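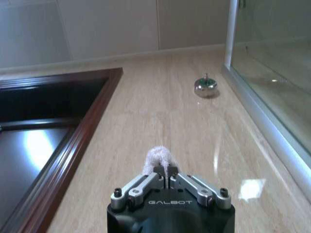 Abb. 1: Sicht der Handgelenkkamera, weißes Tuch zwischen den Fingerspitzen, Bodenfläche vor der Duschabtrennung

Preneo Bad — Datenblatt

Gegenstand

Der Datensatz Preneo Bad enthält Aufzeichnungen zu Aufräum- und Pflegearbeiten in Badezimmern, ausgeführt mit einem zweiarmigen humanoiden Roboter. Er ist Teil des Projekts Preneo, in dem die Reinholz Gebäudedienste untersuchen, welche Tätigkeiten der Zimmerreinigung sich an eine Maschine übertragen lassen und wie sich die verbleibende Arbeit der Beschäftigten dadurch verändert. Verantwortlich für Inhalt und Freigabe ist Hannelore Reinholz.

Umfang

Die vorliegende Fassung umfasst 187 Aufzeichnungen. Jede Aufzeichnung besteht aus den Bildfolgen der Kopfkamera und der Handgelenkkameras, den Gelenkstellungen beider Arme, dem Öffnungszustand der Greifer und einer kurzen Aufgabenbeschreibung in deutscher Sprache. Die Zuordnung der Aufgaben erfolgt nach fünf Klassen:

tuch_aufnehmen
tuch_ablegen
gegenstand_vom_boden
ablage_ordnen
tuer_bewegen

Abgebrochene Durchgänge wurden nicht entfernt. Sie tragen im Feld status den Wert abbruch und sind bei Auswertungen gesondert zu behandeln.

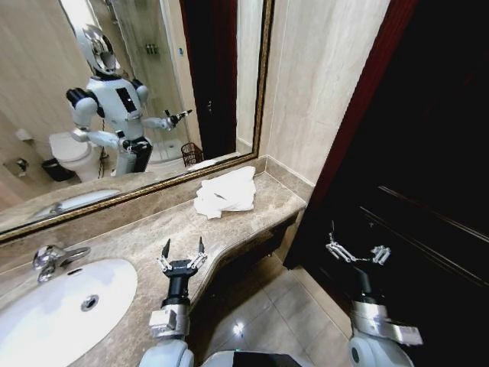 Stand dieser Seite: Juni, Abschnitte „Beschäftigte“ und „Einschränkungen“ überarbeitet

Verzeichnisstruktur

Die Aufzeichnungen liegen im Ordner daten, nach Klassen getrennt. Der Ordner protokolle enthält die Schichtprotokolle des Reinigungspersonals in anonymisierter Form. Zum Einlesen dient das Werkzeug Tika, das dem Datensatz beiliegt. Die Beschriftung der Bildfolgen wurde mit Dodent vorgenommen; das Exportformat ist in der Datei format.txt beschrieben. Zeitstempel beziehen sich auf den Beginn der jeweiligen Aufzeichnung und enthalten kein Datum.

Beschäftigte

Am Projekt sind 49 Beschäftigte der Zimmerreinigung beteiligt. Sie haben die Aufgabenklassen vorgeschlagen und die Reihenfolge der Arbeitsschritte festgelegt, und sie entscheiden im laufenden Betrieb, ob ein Bad für den Roboter freigegeben wird. Die Betriebsvereinbarung zum Projekt schließt eine Verwendung der Daten zur Leistungskontrolle aus. Die Schichtprotokolle enthalten keine Angaben zur Dauer einzelner Zimmer.

Aus den Protokollen geht hervor, dass sich die Belastung verlagert. Das Bücken nach heruntergefallenen Gegenständen wird seltener genannt. Häufiger genannt werden Wartezeiten an der Badtür und das Nacharbeiten an Stellen, die der Greifer nicht erreicht. Mehrere Beschäftigte merken an, dass sie den gewohnten Ablauf — erst Waschtisch, dann Dusche, zuletzt Boden — während der Durchgänge nicht einhalten können. Der Einsatzplan sieht deshalb je Schicht einen Zuschlag von 20 Minuten vor, der nicht auf die Pausen angerechnet wird.

Für die Aufsicht am Gerät wurde eine eigene Einweisung geschaffen. Die Teilnahme ist freiwillig und wird als Arbeitszeit vergütet. Wer die Aufsicht nicht übernehmen möchte, verbleibt ohne Nachteil in der bisherigen Tätigkeit.

Einschränkungen

Spiegel, Glas und polierte Oberflächen sind im Datensatz stark vertreten. In den Bildern der Kopfkamera kann der Roboter daher zusätzlich als Spiegelung erscheinen; solche Bereiche sind in Dodent mit der Marke spiegelbild versehen. Bei den Handgelenkkameras wurde diese Markierung nur teilweise vorgenommen. 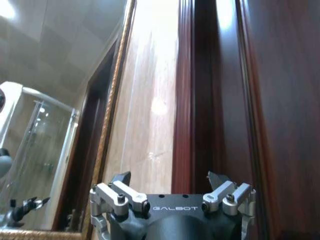
Auch Lichtreflexe auf Wand- und Türflächen sind nicht gesondert ausgewiesen. Modelle, die ausschließlich mit diesem Datensatz trainiert werden, sollten vor einem Einsatz in Räumen mit matten Oberflächen erneut geprüft werden. Aufzeichnungen mit Reinigungsmitteln sind nicht enthalten — der Umgang mit ihnen bleibt dem Personal vorbehalten.

Nutzung und Kontakt

Die Nutzung ist für Forschung und betriebliche Weiterbildung gestattet. Eine Weitergabe der Schichtprotokolle bedarf der schriftlichen Zustimmung der Reinholz Gebäudedienste. Hinweise auf fehlerhafte Beschriftungen sind unter Angabe der Aufzeichnungsnummer an die Projektstelle Preneo zu richten und werden mit der nächsten Fassung berücksichtigt.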